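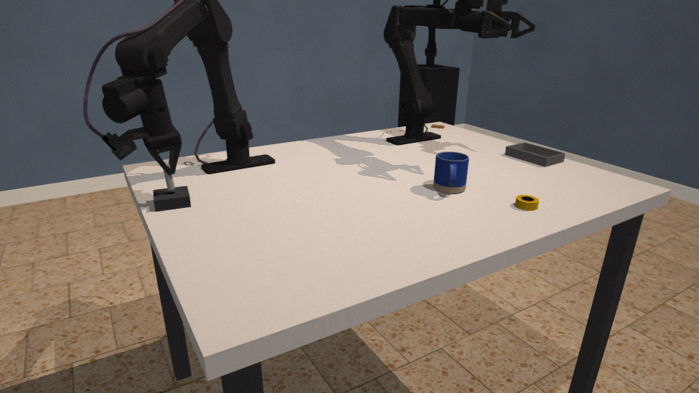
The whole bench in the simulator. The left arm is at the peg and its block, and the blue mug, the yellow ring and the grey tray are on the other side.

Peg and Block: Pictures from the Student Project
March
By Keegan Kerslake

Welcome to the gallery page of the Villetell Robotics Club. Our autumn project is called Telgate, and it is the first one we do completely in simulation. English is my third language, so please forgive me if some sentence sounds strange. Mrs Dambrauskienė, our teacher, has corrected the worst of them.

The task looks easy on paper. There are two arms on one table, and the students must write a program which handles a thin peg in a black block. Every group starts with the same table and the same room, but each group may choose which arm does the work and how the other arm waits. My group decided to use the left arm for the peg and to park the right one high. We lost a bit of time in the old version because both arms wanted to be in the middle, and the simulator does not forgive this.

For the parked position we tried many angles of the elbow. The one we kept leaves the gripper open and well above the table. Dirkham, the group at the next desk, parks their arm folded, and we had a long and friendly argument about which is better. Their program is shorter than ours. Our arm is quicker to come back when it is needed — this is what I say to them, anyway.

The mug, the ring and the tray have no role in the peg task. They belong to the second task, sorting, which the younger students are preparing. We asked if we could remove them and the answer was no, because a program should also work on a table with other things on it.

Some numbers for people who like them. Our group made 263 test runs before the school holidays. The program has 634 lines now, and I would be glad to see it smaller. All groups together have over 1635 runs saved on the club computer, so please do not save yours in the main folder any more.

The hardest part for us was the height of the gripper. If the fingers come too low they touch the block, and if they stay too high they close on nothing. We changed the approach to go down in small steps of the program, with a check after every step. It is slow, but for the marking at the end of term we get points for care as well as for speed. The full mark is 100 and we hope for a good part of it.

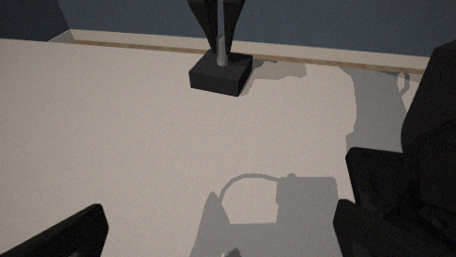 The peg between the two fingers, with the block under it. The big dark shapes on the right are also robot parts, very near to the view.

I like this low view the most, and I look at it first when a run goes wrong. The shadows on the white table help me too — I can often see from them where an arm is before I find it in the numbers.

New pictures will be added when the sorting group is ready. If you study at our school and want to join, come to the computer room at 3:30 pm and ask for Keegan. You do not need to know programming before you start.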